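Second look at the Andstead case files: what exactly is being reopened?

The county force has told us, in a statement of four paragraphs, that it is "taking a fresh look" at its unsolved disappearances. Readers in Andstead will remember hearing the same words before. The last fresh look produced a leaflet and a phone line which rang out when we tried it in October, so forgive us if we read the small print this time.

According to the statement, the force holds 1,141 missing person files that were never closed. Of those, 400 have been picked out for review. The statement doesn't say who picked them or on what grounds. We asked. The reply said the choice was made "using a range of factors", and when we asked for the factors we were sent the first statement again.

It matters which ones made the list. A file where somebody walked out after a row and was probably living in another town is a very different thing from a file where a purse, a coat and a car were all left behind. Families have been telling officers for years that the second sort were killings and ought to be treated as killings. If the 400 are mostly the first sort, the force will be able to report a lovely clear-up rate next year and no family waiting on a trial will be any nearer to one.

Then there is the matter of who is doing the work. The review has been handed to Mullell, a private firm, with the old paper files going to a store run by Gemimmont. Mullell's brochure promises "new eyes on old evidence". It is a glossy thing and there isn't a word in it about disclosure, which is where two of the older prosecutions in this county fell apart. If a defence barrister asks in court who had a witness statement on which afternoon, somebody will have to answer, and a brochure won't do.

We would also like to know what happens when the review throws up a name. Mullell's staff can't arrest anyone or interview under caution. The file goes back to the same major crime team that had it in the first place, and that team has lost officers every year we have been printing this newsletter. A confession is the neatest way for one of these cases to end, and it does happen now and then. It tends to come when a suspect is faced with a proper case, and somebody has to build that case first.

The Espinoza inquiry report is worth digging out, if you have a copy. It runs to 1,994 pages and most of us have only read the summary. The part on lost statements is well on into the main text and it is plain enough: evidence went missing because boxes were moved between buildings and the list of what was in them was not moved with them. The force accepted every recommendation. We have asked how many have been carried out and are still waiting. 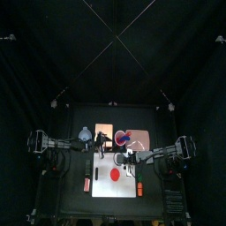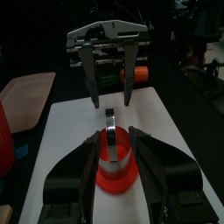

None of this means the review is a waste of time. A handful of those files deserve another go, and if even one comes to court we will say so on the front page. But a promise to look again costs very little, and families have had plenty of them.

Our questions to the force are these. Which years do the 400 files cover? Will families be told whether theirs is in or out? Who pays if Mullell's work runs over? And will the force put its own officers in the room when a file is opened?

The next public session is at 7pm in the library annexe. Questions have to be handed in on paper beforehand, which we think is a poor way to run it, and there is a limit of 2 per household. If you would like us to put one in for you, drop it through the newsletter box by the side door.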